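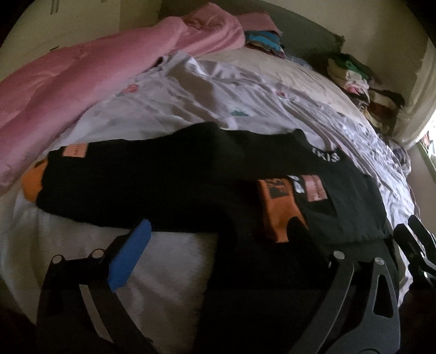 I have been folding long-sleeved tops wrong for my entire adult life, and it took moving my dresser to find out. The new one (well, new to me, it came out of a house clearance in Treltach) has drawers about as deep as a shoebox lid, and nothing I owned fit in them the way I'd been folding it. So I spent most of a rainy afternoon refolding everything I own that has arms. The black one with the orange cuffs was my practice piece, spread out over the flowery sheet with one sleeve stuck straight out to the left and the other flopped back over the body, and if you can fold that one you can fold anything. It has patches on it, it has lettering curving across it, it has cuffs that want to be the star of the show. I love it. I don't wear it nearly enough, and that's partly because it was always at the bottom of a pile looking like a dead crow.

So! Sleeves. Let me back up a bit.

The old dresser was one of those tall ones with three huge drawers, and my system was that I didn't have a system. T-shirts went in the top, sweaters and anything long went in the middle, and the bottom drawer was where things went to be forgotten. I'd fold a top in half, then in half again, then sort of stuff the sleeves underneath, and stack it. By the end of the week the stack had slumped over to one side and I was pulling things out from the bottom like a magician with a tablecloth, only a bad magician, and all the dishes break.

I mentioned this to Harpreet when we were carrying the new dresser up the stairs. Harpreet Zacharias worked in a sportswear shop for years and can fold a hooded sweatshirt in midair while talking to you about something else. I got a short lesson on the landing, using my own cardigan, while I held up my end of the dresser with one knee. I remembered maybe half of it. The rest I worked out on the bed by doing it badly a bunch of times.

What I do now goes like this. Lay the top face down and get the body flat first, all the way to the hem. I used to start with the sleeves and that was my whole problem, I think, because if the body is bunched up underneath you're folding lumps into lumps. Smooth it from the middle out with your forearm, not your fingers. Then bring one side in to the center, with the sleeve still pointing straight out past the other edge. It looks silly at this point. Then you turn the sleeve down so it runs along the body toward the hem. Same on the other side. You should have a long skinny rectangle with both sleeves lying down the back of it, and if a cuff sticks out at the bottom, fold the cuff up.

Then thirds, or quarters if you're tall and your tops are too, starting from the hem. I fold mine until it's a little block that can stand up by itself on the bed for a few seconds. If it falls over right away, it's too loose and I do it again. (I did it again a lot.)

The reason for the little block is that in a shallow drawer you file things standing up, in a row, so you can see every single one from above. I know, I know, everybody and their aunt has been doing this for years. I resisted it because it seemed like something for people with matching hangers. I'd like to formally apologize to all those people.

A few things I learned along the way that Harpreet didn't mention on the landing:

Thick cuffs go on the inside. If you leave them out at the edge, the block gets a fat end and leans on its neighbor. With contrasting cuffs this is a bit sad, because they're the pretty part, so I've compromised on a couple of favorites and I let a tiny bit of color peek out at the top. It makes them super easy to find, too. I have a lot of black clothes. A LOT. Looking down into a drawer of black blocks is like looking into a well.

Stiff patches and big prints do not like being creased. I had a gray top years ago with a big rubbery print on the chest, and I folded it straight down the middle of the print every time, and eventually it cracked right along that line and started shedding little flakes in the wash. So now I shift the fold a bit to one side if there's something printed in the way. It means the blocks aren't all exactly the same width and I've made my peace with that.

Slippery fabrics won't stand up no matter what you do. I have one shirt from Busska, the little secondhand place next to the bakery, that is so slinky it unfolds itself while I'm looking at it. That one gets rolled and wedged in at the end of the row, where it can't bother anybody.

Also, do this on a bed, but make the bed first. I didn't, because I was in the middle of changing the sheets when I got distracted by the clothes (this is how I do all my housework, I start one thing and wander off into another). The sheet was all rumpled up and every wrinkle got in my way when I was trying to smooth something flat. The bed in that room is also in the darkest part of it, so if you're doing a pile of dark clothes, take them somewhere with better light. I found a lentil-sized hole in a navy sweater only when I carried it over to the window, and then of course I had to stop and go look for navy thread. I had dark green. It's fine. It's under the arm.

I did hit a wall at one point. I had a heap on the chair, a heap on the floor, a bunch of blocks lined up on the pillow, and that feeling you get where you've made everything so much worse that you consider just closing the door and living in the kitchen. What helped was going and making a cup of tea and then only picking up things from the floor heap until it was gone, and not looking at the chair at all. I set the oven timer for 20 minutes so I wouldn't stand there reading my phone. When it went off I was into the rhythm of it, so I ignored it, and it beeped at me from downstairs for a good long while. Sorry to the neighbors.

And yes, I got rid of some things. I hadn't planned to. But when you handle every single top you own, one after another, you do start to notice the ones you fold with no feeling whatsoever. There was a beige turtleneck I swear I've never seen before. There were two almost identical striped ones, and I kept the softer one. There was a fleece from a job I left ages ago, with the company name on the front, and I was so cheerful putting that one in the bag that I wondered why I hadn't done it sooner. The bag's in the trunk of my car now, where it will probably ride around until spring, if my history is anything to go by.

The final count, because I know my sister is going to ask: 41 long-sleeved tops stayed. That includes sweaters and the thin ones I wear under things. It sounds like too many when I type it out, but it gets cold here, and they all fit in two drawers with a bit of room left, so I'm not taking any criticism at this time.

For dividers I used shoebox lids and one cereal box cut down the long way. You can buy proper ones, and I looked, and I nearly did, but then I saw that a set would cost more than I'd paid for the dresser's delivery. The cardboard does slide a little when you yank the drawer. A dab of that removable putty in the corners sorts it out. The drawers themselves stick, so I rubbed the runners with the stub of a candle, and now the top one glides so nicely that I've been opening and closing it for no reason every time I walk past. The bottom one still sticks. I think it's warped on the left. Harpreet says sandpaper and I say next month.

It's been a couple of weeks now and I wanted to wait before writing this, to see if it would all fall apart. It mostly hasn't! Folding the clean laundry takes me longer than it used to, I won't lie, but I do it while listening to something, and getting dressed in the morning is so much faster that I think I come out ahead. The row gets a bit floppy when half of it is in the wash. I fill the gap with a rolled-up scarf and that holds everybody up.

Pants are next. I have no plan for pants. Right now they live folded over the back of the chair, and the chair is tired. If anyone has a way of folding wide-leg jeans so they'll fit in a shallow drawer without coming out looking like an accordion, please leave it in the comments, and be as bossy and detailed as you like, I'll try it and report back.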